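Listings notebook, 14th August

Spent most of the morning on the Islow rental feed and I'm only half pleased with it. The feed sent over 1272 listings and 78 of them came in with no bedroom count at all, which is a pain because our search page drops anything without one. I checked a handful by hand and the number is nearly always sitting right there in the blurb ("cozy 2 bed near the park!"), it just never made it into the proper box. So I wrote a little script to read the blurb and fill the box, and it got most of them on the first go. Hooray!

The ones it missed are the fun ones. It has no idea what to do with "two plus den", and it read "2 bath" as two bedrooms on one of the Vahidi Court condos, so for a few minutes we had a studio with a lot of ambition.
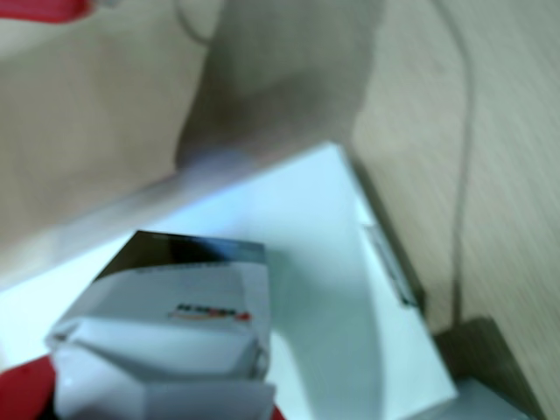 I've told it to ignore any number that comes before the word bath or car (garages were next, I could see it coming) and ran the whole lot again. Better. I still want a second pair of eyes on the dens before we push. My vote is to leave them out of the bedroom count and put them in the notes, but Ultimska does it the other way and their agents are going to grumble if the same house shows up with different numbers on two sites.

Other thing: the blurb cutoff. Right now we chop at 700 characters no matter what, so half the teasers stop in the middle of a word. I tried backing up to the last full sentence and it looks so much nicer, except when the agent has written the entire thing as one sentence with exclamation marks only at the very end (you know who you are, Statoner office).
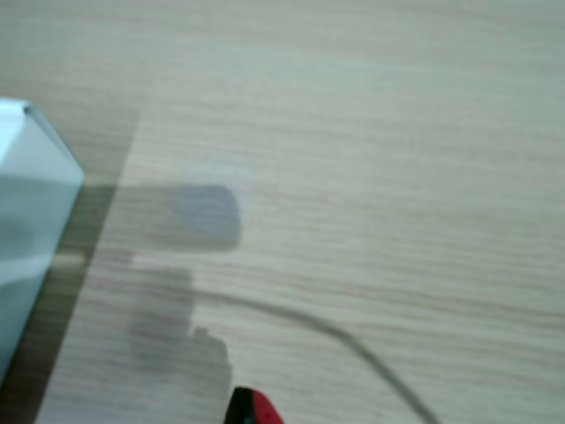

Posted by the notebook keeper
Listings data, rentals desk

For those I'm falling back to the last comma, and if there's no comma then the last space. Ugly but fine.

Left to do: rerun the Islow feed with the new bath rule, ask the Statoner people if "immediate move-in" means today or September, and fix the page title, which still says Rentels. Also the price sort puts "call for price" at the top as if it were free. Looking at that after lunch.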